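Udix talk, speaker notes
10th December

Slide 1. Title
Say who I am, then go straight in. Udix is a shared list of family-friendly places to stay and eat, kept up by the people who use it.

Slide 2. Where we are
2610 places listed, 196 of them added since June. Most are cafes and small hotels. Lagos is now our busiest city, ahead of Dalanska. Pause here for the map.

Slide 3. What parents ask for
Read out the three most common searches: high chair, step-free entrance, quiet room. Pools came lower than we expected. Don't spend long on this one, the handout has the full list.

Slide 4. Old listings
A listing goes stale when a place changes hands or closes its play corner. We now send a short check to the last reviewer. If there is no reply after 3 tries, the listing gets a gray mark and drops down the results. It isn't deleted.

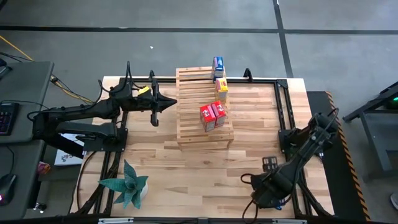
Slide 5. Gruvik trial
Gruvik is the first town where owners can answer reviews. Owners can correct opening hours and prices. They can't edit or hide a review. Mention that replies are checked by hand for now, so they can take a few days to show up.

Slide 6. What comes next
Offline lists for travel. Better search by age of child. Ask the room which they would use first and write the answers down.

Questions. If someone asks about ads, the answer is on the spare slide after this one.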